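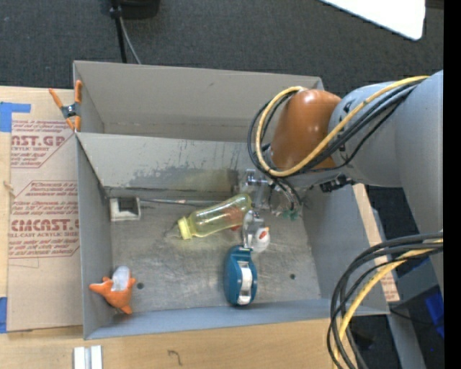 ## Begehung Lager und Packerei, Standort Guvdale

Geprüft: Bongani Sithole. Begleitet von Naledi Magagula (Schichtleitung). Beginn 7:40 Uhr.
Grundlage: Hausliste Januar, angeblich überarbeitet. Punkt 4 steht immer noch doppelt drin, einmal gestrichen.

**Fluchtwege**
- [x] Nordausgang frei, Tür öffnet ohne Schlüssel
- [ ] Südausgang: zwei Paletten davor. »Nur kurz abgestellt«, hieß es letztes Mal auch.
- [x] Notbeleuchtung geht an. Wie lange sie durchhält, steht im Protokoll von Steyn, das mir keiner zeigen konnte.

**Feuerlöscher**
- [x] Plaketten gültig
- [ ] Löscher am Tor hängt hinter dem Folienwagen. Umhängen oder Wagen weg, mir egal.

**Regale**
- [ ] Belastungsschild Reihe C fehlt. Laut Frau Magagula sind 1.000 kg je Fach zulässig. Woher die Zahl kommt, wusste sie nicht. Bis zum Nachweis gilt für mich 300.
- [x] Anfahrschutz fest verschraubt
- [ ] Stütze 2, Reihe D: Delle. Wurde als »kosmetisch« eingetragen, von wem, ist nicht lesbar. Lokell soll nachmessen.

**Leitern und Tritte**
- [x] Füße vollständig
- [ ] Prüfbuch endet bei Nr. 1.532, die Leiter am Büro hat gar keine Nummer

**Erste Hilfe**
- [x] Kasten vollständig
- [ ] Aushang nennt Pravesh Mthembu als Ersthelfer. Der arbeitet inzwischen bei Trorivell.

Südausgang heute noch räumen, Rest bis zur nächsten Begehung. Foto vom freien Ausgang an mich, eine mündliche Zusage trage ich nicht als erledigt ein.

B. Sithole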